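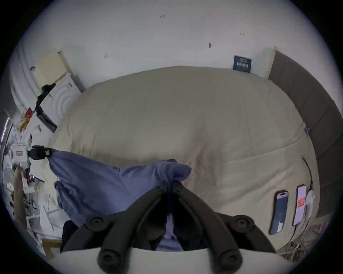

November, 11:00. Club governance survey, coding notes. Sqalli returns merged with the Clastuvia set, 458 usable rows. Q7 (should the president stand down before term ends) recoded to three levels; blanks kept separate. Reda to check the first 100 rows against the paper forms.

Ilitz weighting still not applied. Member cap of 2000 looks wrong, ask Sivberg.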